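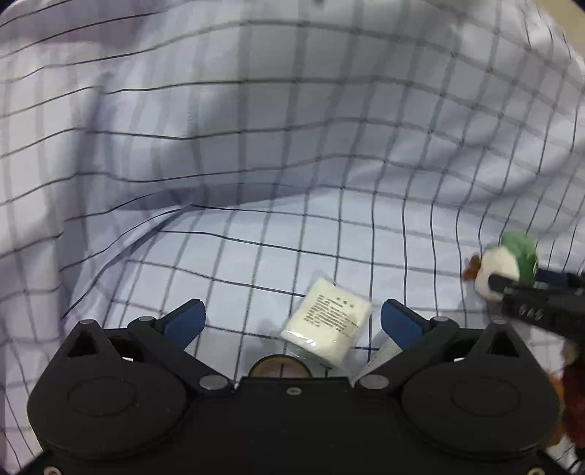

The Smallest Print in the House

Every new thing arrives with a little packet, and every little packet arrives with a lecture. You find it in the folds of the cloth you were about to put away, sealed in clear film, covered in type that would defeat a jeweler. I have never read one to the end. I have also never thrown one out on the day I found it.

Oluwatosin Edet has me beat. She runs a linen stall in Pranham and keeps her strays in a cookie tin, 635 of them as of March, when she last tipped them onto the counter and counted. Five were duplicates of something she couldn't name, so she calls it 630 in polite company.

"I check the cloth before I fold it," she says. "Then I check it again, and there's one in there."

Checked cloth is the worst, in her view. Grid lines keep the eye busy, and a pale square can sit among the other squares for weeks. She shakes hers out over the bed, corners first – never over the floor, where things roll under the dresser and retire.

I tried it at home in Skumbridge with two tablecloths. I found a button.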